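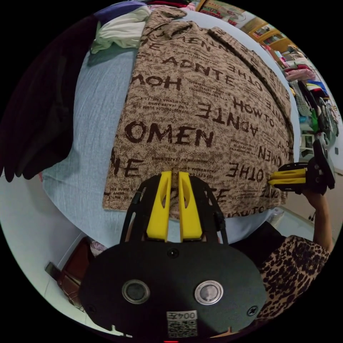

Feb 6, 2019

I have been meaning to go through the sweaters ever since we came home from Gritetberg in December, and today I finally had the whole lot out on the bed, on top of the pale blue sheet. I do love this job once I get going (it's the getting going that takes me half the winter!).

The brown one with the big letters all over it took up far more of my morning than it deserved. I bought it in Eltau five years ago, at that little shop called Nikolaidis with the steep stairs, and I paid 19 for it and thought I was being terribly extravagant. I have never worked out what the words are meant to say. HOW TO, it says, and then it never tells you how to do anything, and there are rows of tiny print in between that I've tried to read on long train rides and given up on every time. 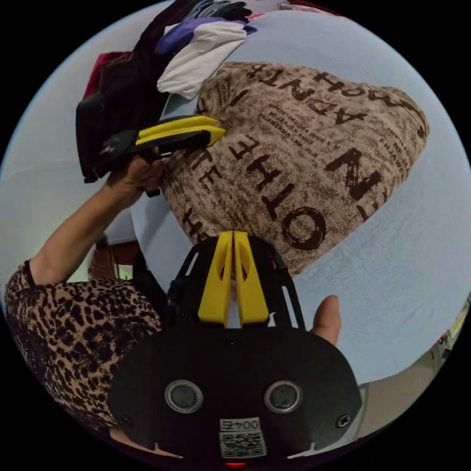 Filed under: Home, Closets and drawers

I always fold a knit on the flat, sleeves behind, then the bottom up, and I smooth it with my palms the way my grandmother did with tablecloths. Hanging is no good for them – I ruined a lovely gray cardigan that way and I still think about it. The dark things I left in a heap to one side for later, and later hasn't come yet, but there's always tomorrow after breakfast.

I had the radio on and the kettle going, and I must have stopped for tea at least two times, once with the last of the ginger cookies.
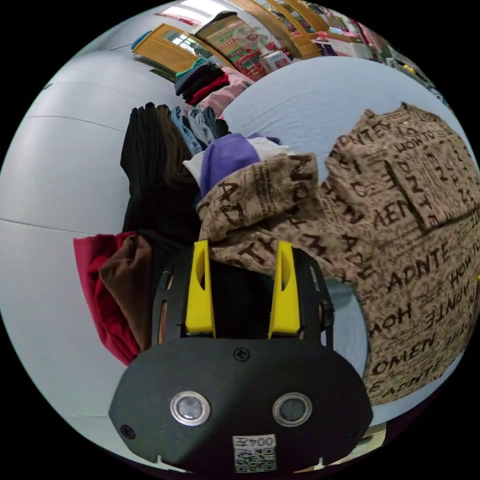

Then of course I started wondering whether to keep it at all. It's soft, and those beige and brown shades go with nearly everything I own, and I wore it on that cold walk up to the Grarnix place when everybody else was shivering. On the other hand there's only the one shelf, and I promised myself I wouldn't start another box under the bed. I went back and forth for so long that my tea went cold – and then I decided it stays, at least until the spring.

The purple and white one I'm less sure about. I'll try it on tonight with the long skirt and see how I feel. Need to buy more cedar blocks, and ask at the hardware store whether they have the small ones again.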